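Furnel Lands Its Biggest Jet Order, and Tumden Loses a Customer
29 Nov 2024

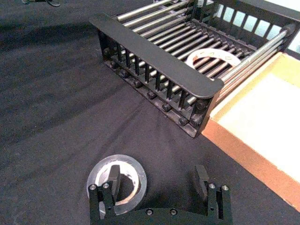
Gorkia, the regional carrier that has flown Tumden jets for as long as it has flown jets, said it will buy 36 aircraft from Furnel instead. The order is the largest in Furnel's history, a record that had stood at eight. Tumden learned of the decision the way most of the industry did, from the press release. The airline credited Furnel's cabin, and in particular its galley, a subject on which airline executives can now talk for a remarkably long time. Crews had complained for years that the old trolley bays had all the charm of a dish rack, with shiny steel rods running in parallel from one black end panel to the other and very little room for anything that wasn't flat. Furnel offered a new layout. Tumden offered a discount, then a larger discount, then a dinner.

Each Furnel jet will carry 194 passengers and fly up to 3,712 miles, far enough to reach every city Gorkia serves and several it has stopped serving. The carrier would not say whether those routes are coming back. It did say the seats will be blue.

Engines will come from Magsi, which has supplied both planemakers and so managed to congratulate the winner and console the loser on the same afternoon. Magsi plans to add a second shift at its plant in January.

Tumden said it respects the airline's choice and looks forward to future talks - Gorkia still has a dozen of its older jets to maintain, and the spare parts are not discounted. Financial terms were not disclosed.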